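Search this site Search Go

The Last Chapter of The Salt Orchard

by Elfriede Thaler
April 21, 2025

Part One: Page 329

I was on the train home from my sister's when I got to the bottom of page 329, and Marguerite had her hand on the gate, and the brother she thought had drowned was walking up the lane with his hat pulled down, and I turned the page and there was the back cover.

I turned it back. I ran my thumb down the inside of the spine and felt the little ridge of dried glue where the rest of the book used to be. I think I said "No!" out loud, because the man across the aisle moved his coffee.

You have to understand how much I loved this book. I'd bought it for a dollar off the cart outside the Rirnmont library, mostly for the cover (a yellow sky, one black tree, a woman the size of a fingernail), and I'd missed my stop with it on the way out and was well on my way to missing it again. It had everything! It had a lighthouse, a forged will, a terrible aunt who kept bees. It had a four-page argument about soup that made me laugh so hard I had to take my glasses off. And now it had no ending.

The publisher was Wekov, and there was an address in small type on the copyright page, so I wrote them a letter that same night. It came back stamped. I tried the library, where the young man at the desk typed the title in twice and then spelled it out loud to himself and typed it again. Not there. Not anywhere in the county, either.

"It might never have sold much," he said.

"It's wonderful," I said.

"I believe you," he said, and he wrote the title on his hand, which I thought was very decent.

For a week I went around telling people the plot. I told my dentist. I told my sister over the phone, the whole thing, with voices, and when I got to the gate she said, "Well, and then what?" and I said, "I don't know!" and she was so annoyed she hung up and then called back to ask about the aunt.

Then I thought to look at the inside of the front cover, where I should have looked to begin with. Pasted there was a bookplate with a fox on it, and under the fox, in blue ink, were the words "Uchida Books, Number 1197."

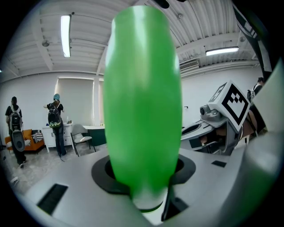
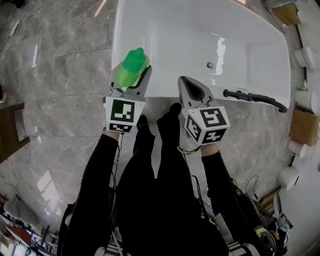
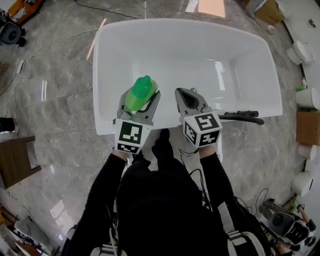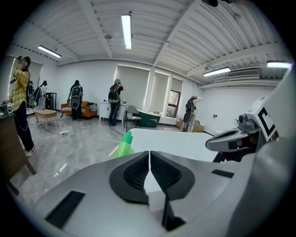 Part Two: The Fox

Uchida Books was up a flight of stairs over a shoe repair place, two towns down the line. I'd walked past that door for years! The stairs smelled of polish as far as the landing and of paper after that, and at the top was a room so full of books that the owner had to come out sideways to shake my hand.

She was a tall woman in a cardigan with a pencil through her hair, and when I held up the book she put both hands over her mouth.

"Where did you get that?"

"Off a cart. It doesn't have an ending."

"No," she said. "I took it out."

I didn't know what to say to that, so I sat down on a stack of atlases. She made tea on a hot plate behind the poetry, and she told me. She had bought the book when she first opened the shop, and read it in one night, and the ending was so bad (so lazy, she said, so mean to everybody) that she got out a razor blade and a ruler and cut the last chapter clean away. After that she used to lend it to customers she liked. They had to promise to come back and tell her what happened next.

"And did they?"

"Seven of them did."

She had them in a shoebox! One was typed. One was written on the backs of bank slips, and in that one the brother turned out to be a twin, and there was a duel. One was by a boy who had been eleven at the time, and he had given all his attention to the bees. I read them right there on the atlases while my tea got cold, and I was so happy I could hardly sit still. My favorite was only three pages long. In it Marguerite didn't open the gate at all. She stood there and talked to him over it until dark, and the last thing in it was the aunt calling from the house that the soup was ready.

"Who wrote this one?"

The owner got very busy with the sugar. "It needs work," she said.

I told her it did not need work. I told her it was better than the other 329 pages put together, and she said that was ridiculous, and I said it back to her louder, and a man looking at railway histories put his book down and asked if he could see it too.

Part Three: Mine

I asked her, of course. I got as far as the top stair with my coat on, and then I went back and asked what was in the real one.

She reached up behind the till and took down an envelope, quite a thin one, gone brown along the flap. "You can have it," she said. "But I'd want yours first."

So that's what I've been doing. I clear the supper things and I sit down at the kitchen table with a pad of yellow paper. I told her I'd have it done by October. I've written the first paragraph eleven different ways, and my sister calls every night to hear how it's going, and she has opinions, she wants a wedding. I've got the brother as far as the gate. He's taken off his hat, and his hair has gone completely white, and Marguerite has just asked him if he's eaten.

Contact the editors | All stories copyright their authors | Back to top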